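Four Nights in Brurkeck

Off-season is the time to go. The lifts shut early, the bakery runs out of rye by nine, and the rental flats above the village drop to 80 a night — less if you stay the week.

We took the top floor at Allard, a converted hay barn at the end of the Zollemura road. Two bedrooms, sloping ceilings, mind your head. Key in the box, boots off at the door. Heating is slow but it gets there. Kitchen better than most, sharp knives even, and a balcony facing the ridge. 252 steps down to the village. Same number back up, wich feels unfair with groceries.

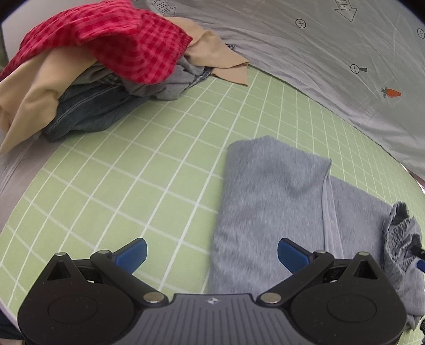

One guest from February wrote in the visitors' book that the steps were the best part of the stay, and that the bus was for people with skis. Fair. No skis for us.

Do the Temba walk. Starts behind the church, tops out at 2191 meters, soup at the hut if the flag is up. Flag was down. Bring a sandwich. The higher summit, 2838, is for summer and proper boots.

Linen extra, parking free, dogs by arrangment. Second night we ate in the village — dumplings, too many. Book the flat direct, and ask for the top floor.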